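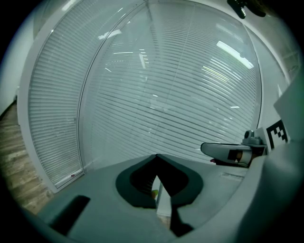

Die Glaswand mit geschlossenen Jalousien. In der Scheibe spiegeln sich die Deckenleuchten.

Projektbericht: Blendung und Licht im Gruppenraum
Lilla Bárány, August 2025

Eigentlich wollte ich ja etwas über Akustik machen, aber dann saß ich im April zum ersten Mal länger in diesem Raum und habe vor lauter Spiegelungen meinen Bildschirm kaum gelesen. Damit stand das Thema fest! Unter dem Projektnamen Nouri habe ich mir also Glas, Jalousien und Boden vorgenommen (und nebenbei viel zu viel über Lamellen gelernt).

Gemessen habe ich an 7 Punkten, jeweils mit offenen und mit geschlossenen Jalousien, immer auf Tischhöhe. Der niedrigste Wert lag bei 130 Lux, und zwar in der Ecke hinter der Tür, wo ich es gar nicht erwartet hätte. Die weißen Lamellen halten das Tageslicht gut ab, nur hilft das gegen die Leuchten an der Decke überhaupt nichts, die stehen trotzdem als helle Streifen im Glas. Matte Folie wäre eine Idee, die habe ich aber nur an zwei Scheiben probiert und würde daraus noch nichts ableiten.

Beim Boden war ich unsicher. Die Dielen haben braune und graue Töne, und ich hatte vermutet, dass sie viel Licht schlucken. Drei Messungen später bin ich nicht viel schlauer, die Werte streuen einfach zu stark. Das müsste man mit einem besseren Gerät wiederholen.
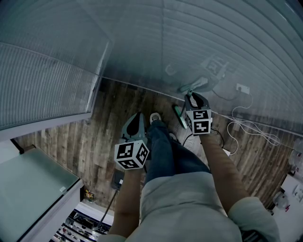 Blick nach unten auf die Dielen, Maserung und Astlöcher sind gut zu erkennen.

Die Messtabellen stehen im Anhang.

© Lilla Bárány | Kontakt | Nach oben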